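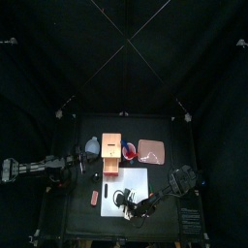 The two-arm workspace used by the Vurimura student project, with small objects set out on and around a white board.

Call for Student Participants: Vurimura Two-Arm Manipulation Project

The Heffernan School of Applied Technology invites applications from currently enrolled students who wish to join the Vurimura project for the coming term. Vurimura is a student project in which small teams operate a pair of robot arms at a shared tabletop, record the arms handling everyday objects, and use those recordings to train and test control software. The project is open to students in all programs. Places are limited, and selection will be made on the basis of a short written application and a practical session.

About the project

Vurimura is directed by Aoife Heffernan, senior lecturer in mechatronics. Day-to-day supervision is provided by Rommel Tiongson, laboratory instructor, and student teams are coordinated by Nayeli Huaranga, a graduate assistant who first joined the project as an undergraduate participant.

Work is organized around short tasks that call for two grippers. Typical objects include a plastic bottle, a small wooden box with a pull-out drawer, a cup, a marker, an eraser, and a cable with a plug. Teams decide how each task begins, what counts as a finished attempt, and which arm is responsible for which part of it. They then operate the arms, record their attempts, and review the recordings together before any of the material is passed on for training.

During the last academic year, participants completed 2618 accepted recordings across 76 tasks. The collection is maintained in Coketti, the project's own record system, where each recording is stored with its task sheet and the reviewer's notes. New participants will receive accounts in Coketti during the first week of term.

The coming term will place greater weight on tasks in which one arm must steady an object while the other acts on it. Drawer tasks and cable tasks are of particular interest. Cables change shape whenever they are handled, and the task sheets written last year left too much to the operator's judgment. Revising those sheets will be among the first duties of the incoming teams.

Open roles

Operators. Operators control the arms during recording sessions and reset the tabletop between attempts. No earlier experience with robots is required. Patience and a steady working pace matter a great deal, as a session may involve the same short task many times in succession. Operators normally work in pairs and exchange positions at the midpoint of the session.

Task writers. Task writers prepare and revise the written sheets that operators follow. Applicants should be able to write clear, plain instructions and should expect to have them tested by people who have never seen the task before. Students in education, technical writing, and design are encouraged to apply.

Recording reviewers. Reviewers watch completed recordings, accept or return them, and enter notes in Coketti. A returned recording must carry a written reason that the operators can act on. Reviewers are also expected to attend one operating session per month so that they remain familiar with the equipment.

Software participants. A small number of places are reserved for students who will work on the training and evaluation programs. Applicants for these places should have completed an introductory programming course and be comfortable reading other people's code. Prior work in machine learning is welcome but is not a condition of selection.

Fabrication participant. One student will be appointed to look after the workspace itself, including its brackets, clamps, cable runs, and fabric surround, and to make small replacement parts as needed. Applicants should hold a current workshop pass or be willing to obtain one before the term begins. This participant reports directly to Mr. Tiongson.

Time commitment

All participants are expected to give four hours per week, normally divided into two sessions of two hours. Afternoon sessions begin at 2:00 p.m. and evening sessions begin at 6:00 p.m. Preferences will be considered when the schedule is drawn up, but they cannot be guaranteed. A general meeting of all teams is held once every two weeks and counts toward the weekly hours.

Participants who expect to be absent must notify Ms. Huaranga before the start of the session so that a substitute operator can be found. Three absences without notice will ordinarily result in the place being offered to the next applicant on the waiting list.

Training

Every new participant, regardless of role, completes the same introductory course of 38 hours. The course covers safe conduct near moving arms, use of the stop control, starting and shutting down the equipment, camera checks, resetting a task, and use of Coketti. It ends with a supervised session in which each student records a simple pick-and-place task from an unfamiliar sheet. Introductory hours replace the regular weekly hours until the course is complete.

Students may not operate the arms without a second trained person in the room. This rule applies equally to returning participants.

Credit and support

Participation may be taken for two elective credits, subject to the approval of the student's program adviser. Students taking the project for credit will keep a working log and submit a short report at the end of term. Those who do not require credit will receive a letter confirming their role and hours.

A materials allowance of 100 dollars is available to each team for objects and small supplies. Purchases must be approved in advance – receipts alone will not be accepted. Travel costs for the regional student showcase in May are met by Justa, the school's technology outreach fund, for those teams chosen to present.

Eligibility

Applicants must:

be enrolled in a degree or certificate program at the school for the full term;
be at least 18 years of age on the first day of training;
be available for the introductory course and for two regular sessions each week;
agree to the laboratory's safety and conduct rules.

Students who took part in an earlier term are welcome to apply again. They should state which role they held and whether they wish to change it. Students who need adjustments to the equipment, seating, or schedule are asked to mention this in the application so that arrangements can be discussed before the practical session. Such requests have no bearing on selection.

How to apply

Applications consist of a completed project form and a statement of no more than one page. The statement should name the role or roles sought, in order of preference, and describe a piece of work the applicant has carried out with other people. Applicants for task writer should also attach written instructions for an ordinary household activity of their choice. Applicants for software places should attach a short sample of their own code.

Forms may be collected from the mechatronics office or requested from the program administrator, Brendan Kavanagh. Completed applications should be returned to the same office by 4:30 p.m. on the closing date posted with the form. Late applications will be placed on the waiting list.

Shortlisted applicants will be invited to a practical session lasting one hour. They will meet current participants, follow a sample task sheet, and take part in the review of one recording. No preparation is needed. Closed shoes must be worn, and long hair and loose sleeves must be secured.

Questions about credit should be directed to Kevin Foley in the office of academic advising. All other questions may be addressed to Ms. Huaranga, who holds open hours in the project room from noon to 1:00 p.m. during the application period.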